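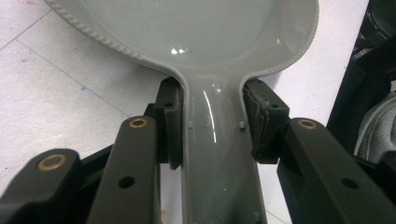 The gray spoon rest, discussed under Shared Utensils

Listanum House Kitchen Group
Minutes of the April meeting, held Tuesday, April 29, 2025, in the downstairs dining room

Chair: Wojciech Sikora. Minutes taken by Mrs. Zieliński, who begs your patience with the length of them, as there was a good deal of pleasant talk and she did not like to leave it all out.

Opening

Wojciech welcomed everyone and thanked those who had come straight from work. The last minutes were read and accepted with one correction: the soup at the winter supper was barley and not lentil, and the cook would like that known.

Money

We have $1,097 in the kitchen fund. From this we still owe $377 to Prenier for the repair of the big oven door, and it was agreed to pay it this week. The door closes beautifully now and several people said so. Wojciech reminded us that the fund also has to cover dish soap, sponges and paper towels until the fall, so we should be a little careful with our wishes, though he did say he hoped we would go on wishing.

Shared utensils

This took up most of the evening (and happily so!). As everybody knows, the drawers by the stove have gotten so full that the middle one will only open if you reach in and press down on the whisks. We went through what ought to stay out by the stove, what ought to go in a drawer, and what might find a new home.

The gray spoon rest was talked over first. It is plastic and glossy, with a wide shallow bowl and that little notched rim around the edge, and there was a great deal of affection for it. Some of us felt it was too small for the long ladles, which tip out of it and leave sauce on the counter. Others said that it is just right for an ordinary spoon and washes up in a moment, and that a ladle can perfectly well go on a saucer. After some back and forth it was agreed that the spoon rest stays, and that its place is to the right of the stove, well back from the burners. Please put it there after drying and do not tuck it in the drawer, where it gets buried and somebody ends up using a folded napkin instead.

A second spoon rest, for the left side of the stove, was proposed. Wojciech will look at what Inance has in stock and bring a price to the next meeting. A ceramic one was suggested, and then a metal one, and we left it there as it was getting late and we had not yet touched the rest of the list.
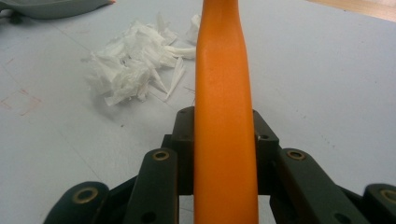
The orange piece from the utensil sort, still to be claimed

We then came to the orange piece. It is smooth and plain, bright orange all the way along, narrower toward one end with a gentle bend in it, and it has no markings on it that might help us. Opinions were warmly held. One thought was that it is the handle from something larger, and another that it belongs with somebody's baking things. Mrs. Zieliński wondered if it had come in with the picnic boxes. We could not settle it, and Wojciech suggested, very sensibly, that it go in the basket on the windowsill with a note until the next meeting. If it is yours, or if you know what it is for, please take it or write a line on the note. If it is still unclaimed by then we will decide together what to do with it.

The worktable

The pale tabletop that we used for the sorting has picked up some faint scuffs and a few thin scratches. It was asked if we should have it resurfaced. The general feeling was that it is a working table and does its job, and that the money is better kept. We would, however, ask everyone to use a cutting board, even for one lemon. The boards are on the shelf over the sink and there are plenty for all.

Drawers

Agreed as follows. Top drawer: spoons, spatulas and tongs in everyday use. Middle drawer: whisks, peelers, graters and the can opener. Bottom drawer: baking things, including the rolling pins, which have been wandering. Wojciech will make labels. Extra items in good condition will be set out on the hall table for neighbors to help themselves.

Spring supper

We can seat up to 12 at the long table, with a few more at the window if people do not mind sharing a bench. It was agreed to have a simple menu this time, with two pots on the stove, salad, bread, and whatever dessert people feel moved to bring. A sign-up sheet is on the refrigerator.

To do

Wojciech: pay Prenier, ask at Inance about the second spoon rest, make drawer labels.
Mrs. Zieliński: note for the windowsill basket, sign-up sheet, these minutes.
Everyone: look for your own things on the hall table and in the basket before the next meeting.

There was tea afterward, and the last of the poppy seed cake. The meeting closed with thanks to Wojciech for keeping us more or less on the list.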